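Brokdale Home Forum > Interior > Painting and Finishing

Topic: Do I really have to oil-prime over old trim paint?

saltbox_ed
Posted Thu 1 February

We bought a house in Brokdale in September and every door and piece of trim in it has been painted by somebody who liked shiny paint. I want to go over all of it in a satin. The last owner left a few cans in the basement, but none of the labels can be read, so I don't know if the top coat is oil or latex.

The guy at the paint counter in Sepúlveda told me to scuff it and use a bonding primer. My neighbor told me that is a waste of money and only oil primer will hold on doors. I have 3 doors off the hinges in the garage right now and would like to get going this weekend. Which is it?

House was built in the fifties if that matters.

tackcloth
It matters a lot. Before you sand anything, test for lead. Anything from the fifties could have it in the bottom layers. Don't dry sand until you know.

For the oil or latex question, wet a rag with denatured alcohol and rub a spot for a minute. If color comes off on the rag it's latex. If nothing comes off it's probably oil.

saltbox_ed
Lead was tested before closing and the trim came back clean. Somebody replaced it all at some point. I'll do the rag test tonight.

mudroom_marv
Your neighbor is right. I have painted doors for 35 years and I have never had oil primer let go. I have had bonding primer let go twice, both times on door edges where the latch side gets handled. You will smell it for two days and then you're done for good.

quarterround
Disagree with Marv. Oil primer was the right answer when that's all there was. The water-based bonding primers are good now if you clean the door first. Most of the failures I see are from people who skipped the cleaning. Years of hand grease and furniture polish will beat any primer on the shelf, oil included.

Wash with a degreaser, rinse, let it dry overnight, scuff with 220, vacuum, wipe, then prime.

mudroom_marv
I cleaned mine.

quarterround
I didn't say you didn't.

hinge_side
I did all the doors in our place last winter with Jikmont bonding primer and two coats of their cabinet enamel. It was a lot of doors. With the primer, the enamel, rollers and a respirator the total was $1,871, and that includes a sprayer I used once and sold. If I did it again I would skip the sprayer. A 4 inch foam roller and a decent brush gave me the same finish on the last few doors.

Panel doors have an order and it's worth sticking to. Do the recessed panels and their molding first, then the rails that run across, then the stiles that run up and down, then the edges. Brush the molding, roll the flats, and tip off right away with the brush almost dry. If you go back into it after five minutes you will get drag marks.
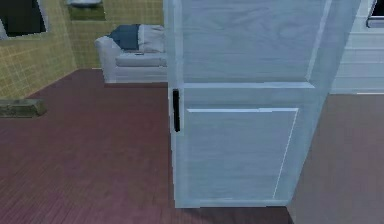 The other thing is the bottom edge. On most of ours the bottoms had never been painted at all, and two of them had swelled enough to rub. While the door is off, prime and paint the top and bottom edges too. You will never want to take it down again just for that.

tackcloth
Seconding the bottom edge, especially on a bathroom door.

One thing I'd change is the time between coats. The can says four hours. Give enamel a full day in a cold garage. What temperature is it in there, Ed?

saltbox_ed
Low fifties with the space heater going. Did the rag test and nothing came off, so I guess it's oil.

quarterround
Then scuffing matters more. Old oil gets hard as glass. And low fifties is right at the limit for most of these products, so read the can. I'd bring them inside and lay them on sawhorses in a spare room.

mudroom_marv
Oil over oil. No reason to argue with it.

plumbbob77
I'm going to be the one who says to use shellac primer. It sticks to everything, it's dry in less than an hour and it doesn't mind the cold. It stinks, and you need ammonia or alcohol to clean the brush, so use a cheap brush and throw it out. I used Cludent on a set of varnished doors and couldn't scratch it off with a key.

hinge_side
Shellac is fine but it dries so fast that you get lap marks on a full door. I wouldn't hand it to a first timer.

plumbbob77
You sand them out. It sands to powder.

saltbox_ed
OK, plan is: degrease, rinse, scuff with 220, bonding primer on one door inside the house, leave it a week, then do the fingernail and tape test on the latch edge. If it holds I'll do the rest the same way. If it doesn't I'm buying Marv's oil.

quarterround
Good plan. Number the hinges and the doors with tape before you take any more down. They won't swap.

mudroom_marv
Put the tape test up here either way.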